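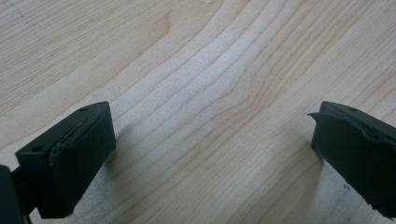

Jarnora Folding Walking Pad Review

Posted Sep 21, 2021

I bought the Jarnora to get my steps in during the months when it's too dark to walk after work. It replaced an old Drikance treadmill that took up half the spare room. My goal is 4,000 steps before dinner, and I've used the pad most evenings.

Setup was easy. You unfold it, tighten two bolts and plug it in. The belt came a little off center and needed a small turn of the rear screw. The manual covers this on page 17, in very small print.

At walking speed the motor is quiet enough to watch TV over. Above that it whines. The step counter reads low — one evening it gave me 1,288 when my watch had a good bit more. The remote is fine but feels cheap.

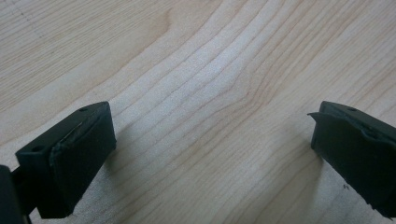 Light wood grain, close up.

My stride is on the long side and I did catch the front cover a few times in the first week. Taller people should try the Kosileck, which has a longer belt but doesn't fold.

I plan to keep using it through October and will update this if the belt drifts again. Four stars for walking. If you want to run, look elsewhere.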